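About Cimia

Cimia is a small school for textile care and sewing. We teach people how to fold, mend, store and look after clothes, and we do it in small groups, with plenty of time for questions.

The school was started by Naheed Ansari, who worked before in the alterations shop Pellegrini. Customers often came to her with good clothes which were damaged only from bad storage. She began to give evening lessons at her own kitchen table with three students. Today we are six teachers, and our lending cupboard holds 919 pieces of fabric and clothing for practice.

Our home is a tall, bright hall in Vastdale, with a balcony along one side and big windows. We like the daylight very much, as colors are easier to judge in it. Printed fabrics are a favorite subject in our first course. The students learn how to handle a large pattern, how to fold it so that the print is not creased in the wrong place, and how to match it again when they sew.

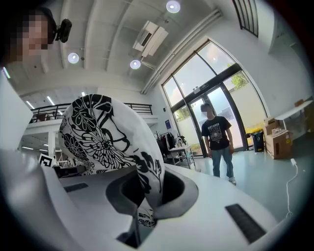 White fabric with black flowers, under the high ceiling of our hall.

The basic course is called Plarkari and runs for six weeks, beginning each January and again after the summer. It covers folding, hanging, small repairs and packing for travel. No experience is necessary. Please bring one garment from home that you would like to keep for longer - it can be old, this is no problem.

We also lend the hall for clothing swaps. Everybody brings what they do not wear anymore, and what is left at the end goes into our cupboard. We can receive up to 50 guests, and the doors open at 10 in the morning. 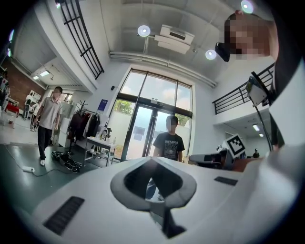

The hall toward the glass entrance doors, with the clothing rack on the left.

If you want to visit us before you decide for a course, you are welcome. Ring at the front door and ask for Naheed, or leave a message at the office and we will call you back. Tea is always offered - coffee only when the machine agrees.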